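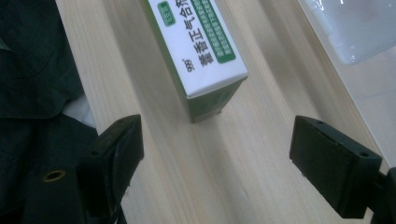

Medicine box on the table, green and white, the 999 one.

Diary > Allotment & Kitchen > March

Up before 6 and the kitchen was already light! I can't get over how fast the mornings come back. I took my coffee out to the plot in my slippers (mistake, the path is all mud by the water butt) and the broad beans are through. Every row except the one by the fence, where I think the mice had a feast. I stood there grinning at them like a fool until my feet got cold.

Negin Abbasi came by after breakfast with the seed potatoes she promised me, and a bag of onion sets I hadn't asked for and was thrilled to get. She has switched to a variety called Marnby this year and swears they hold up against blight. We'll see. I'm putting in 2 rows of those and keeping the rest for my old faithfuls. She wants to try leeks in the shady bed, which I think is madness, but I said yes because I want to see what happens.

Then the big job, the compost. I have been putting it off since fall. I forked the whole left bay over into the right one and the bottom half was gorgeous, black and crumbly, full of worms, with a smell like the woods after rain. I found my good trowel in there too! It's been missing since last summer. The handle has gone gray and the blade is rusty but I gave it a scrub and some oil and it'll do another ten years.

Davoud Pakzad leaned over the fence while I was at it and we got going on rhubarb. He forces his under an old chimney pot and had his first stalks last week, pink as anything, and he gave me four of them. I stewed them with orange and a little ginger and ate the whole bowl warm, standing at the stove. No regrets. I want a chimney pot now. He says the salvage yard on Urquhart Lane has a stack of them out back.

Seeds still to sow indoors: tomatoes, the long red peppers, basil. The windowsill in the back room gets the best sun so the books will have to move. I also want sweet peas up the side of the shed this year, a whole wall of them, all colors mixed together.

My back is complaining tonight but it's the good kind of ache. Bath, then bed with the seed catalog. I've folded down so many corners that it won't close.

Chimney pot tomorrow if the rain holds off. Take cash.

Last updated: March

Contact | Copyright, all entries the author's own | Back to top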